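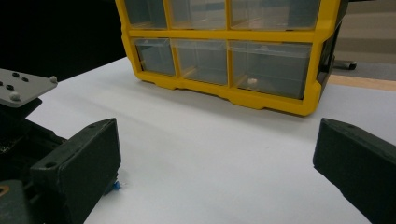 Parts organizer with clear drawers

Home About Services Documents Contact

About Vadlow

Vadlow is a calibration and repair shop for laboratory balances and bench scales. We work from a single building in Altthorpe and serve schools, pharmacies, food producers and small testing labs within a day's drive. The company began as the service counter of Opoku, a scale dealer. When the dealer stopped selling new equipment, the service side was kept and renamed.

We have 16 employees. Most are bench technicians, and the rest handle field visits, certificates and shipping. Last year we issued 2,947 calibration certificates. Adjustments made before a final reading are recorded on the certificate, with the as-found and as-left values in adjacent columns.

What we service

Analytical balances, top-loading balances, counting scales, platform scales up to 126 kg, and moisture analyzers. We do not service truck scales or in-line checkweighers. For older balances with knife-edge beams, call before shipping. The beam must be locked and the pans removed and wrapped separately, or the edges will chip in transit.

Spare parts are held for most models up to the point where the maker ends support. After that we rely on salvaged boards and load cells, which are tested on a dummy housing before they go into a customer's unit. Small hardware is kept by thread size and pitch.
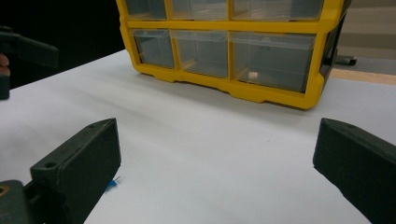
How a job moves through the shop

A unit is logged on arrival and left powered on overnight in the weighing room. Temperature in that room is held steady and the air vents are baffled. The next morning the technician runs repeatability, eccentricity and linearity tests, in that order. If the unit fails, we send a quote and stop work until it is approved.

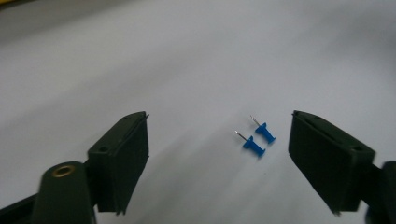 Approved repairs are normally finished within a week - longer if a load cell has to be ordered. The full test sequence is then repeated from the start, including any test the unit passed the first time. Reference weights are sent out for recalibration every January, and we keep 2 complete sets so that the bench does not close while one is away.

Records

Job records are kept in Nuvton, a database written in-house. Customers can request the history of any serial number, including units bought secondhand. One lab manager wrote to us after an audit that

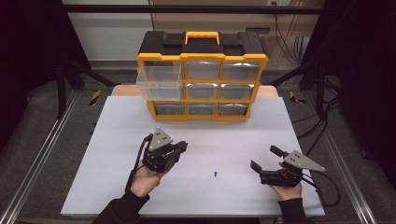

the as-found column was the first thing the auditor asked for, and that the previous shop's certificates had never included it. We still print both columns by default. Customers who need only the final values can ask for the short form.

Shipping and drop-off

The counter opens at 8:00 a.m. Use the side entrance for anything on a pallet. Include the power supply, the draft shield and the pan - a balance cannot be calibrated without its own pan.

Shares 16 Comments 2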